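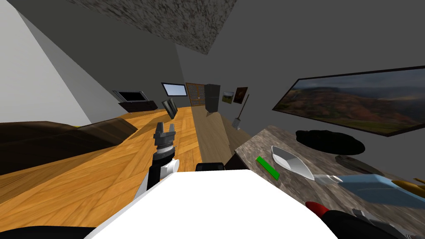

Robot arm above a parquet floor (computer rendering)

Can a council carry on with a standards hearing after the member has resigned?

Posted by Manurung, December
3 replies – 28 shares

I am a resident of Gorncombe and would be grateful for guidance on a procedural matter. Earlier in the year I made a formal complaint to the district council concerning the conduct of a ward councillor at a public planning meeting. The complaint was accepted, an outside investigator was appointed, and I gave a statement lasting most of an afternoon. The draft report runs to 92 pages, of which I have been allowed to see the parts that deal with my own evidence.

Two weeks before the hearing was due, the councillor resigned the seat. The monitoring officer has now written to say that the matter is "closed with no further action", as the council no longer has any power over the person concerned. The letter is three paragraphs long and does not say whether the report will be published.

I should like to know whether the council is obliged to stop at this point, and whether I may ask for the full report. I should add that a by-election has been called and that the former councillor is understood to be considering standing again. The council is in England, if that affects the answer.

Reply from Skodow
Posted at 9.40 am

The position depends largely upon the council's own published arrangements for dealing with complaints, and these differ from one authority to another. You should find them on the council's website, usually as an appendix to the constitution. Look for a heading such as "Cessation of office" or "Former members".

In general terms, the code of conduct applies to a person while acting as a councillor. Many authorities take the view that once the person has left office there is little purpose in a hearing, as the measures open to them – a formal censure, removal from a committee, a request for training – are directed at sitting members. Some arrangements nevertheless allow the monitoring officer to finish the process where there is a clear public interest in doing so. If yours contain such a clause, the letter you received ought to explain how it was considered. I would write back and ask for that explanation, quoting the paragraph number.

As regards the report, you may make a request under the Freedom of Information Act. The council should normally reply within 20 working days. It is likely to rely on the exemption for personal data, and may release the report in part with names and private details removed. If you are refused, ask for an internal review first. A complaint to the Information Commissioner may follow if the review does not satisfy you.

A resignation of this kind does not in itself prevent a person from standing at the by-election.
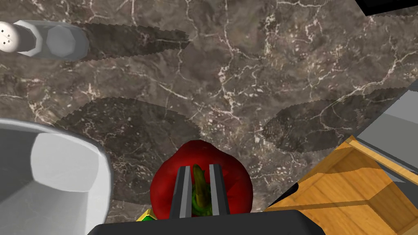 Red pepper on a dark brown marble countertop (computer rendering)

Reply from Droleo
Posted at 1.15 pm

They always resign before the hearing. The same occurred in our town and the council said precisely the same thing. I would not expect to see the report.

Reply from Manurung
Posted at 6.05 pm

I am obliged to Skodow for a full reply. I have now located the arrangements, and paragraph 28 states that the monitoring officer "may, after consulting the Independent Person, continue an investigation where it is in the public interest". The letter makes no mention of the Independent Person having been consulted. I have written to ask whether this was done and on what date, and have made a separate request for the report.

Community Help: Local Government and Elections – 3117 views
Contact the moderators | Copyright Community Help | Back to top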